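12 Jul 2021
Equipment planning, second two-arm cell

Sat down with Natália after lunch to go through what we want to ask for in the next round. Kasun joined for the part on wiring. Writing it up while I still remember it. The numbers go in the shared sheet, only the reasoning goes here.

We want a second cell for the Forville work. Duarte asked why we can't share the one we have. We can, and we have been, but every changeover means clearing the table and redoing the start poses, and the second person ends up working evenings. He accepted that but wants it written down in the request, so I'll add a paragraph. 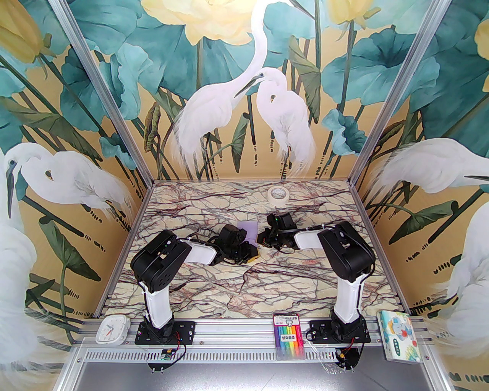 Page last changed by N. Brandão, 12:40, revision 4

Frame first. Keep the aluminum extrusion and keep both arms on one front rail. Osvaldo would like them on separate stands so they can be moved apart. I'd rather have the rail, as we then know the spacing and can copy the settings over. Left open, he is going to sketch his version.

Arms: same model as now, one pair. Jomwood quotes a lead time of 10 weeks, Fleltton says 4 but only if we take their base plates, and the bolt pattern is different. Kasun to ask whether they will sell the arms bare. If not we go with Jomwood and wait.

Spares: 3 gripper servos, one full cable set, one control board. Last year we bought no spares and lost days to a single connector. Duarte wants the spares on a separate line so they don't get cut along with something else.

Wiring: Kasun wants proper cable sleeve on the new arms. We have cable ties along the links at present and the gripper cables hang free. Sleeve is cheap. He also wants the boards under the base plates put in small boxes. Need to measure the clearance to the perforated panel before ordering any.

Walls and table top: the lotus and egret walls stay with the current cell. Aníbal asked if the new one should match. Natália says no, plain gray on the new one, so that we can compare runs against a busy background and a quiet one. Same for the top: marble pattern here, something plain there. Meireles can cut both panels, price pending.

Small stuff: tape, markers, tissues, blocks. All out of the consumables budget, leave it off the request.

Not settled: where it goes. The bench by the window gets sun in the afternoon, so we would need a blind. Aníbal will check if the old one still fits.

To do
Me: paragraph for Duarte, draft of the request
Kasun: Fleltton, bare arms. Measure under the plates
Osvaldo: sketch of separate stands
Natália: panel sizes to Meireles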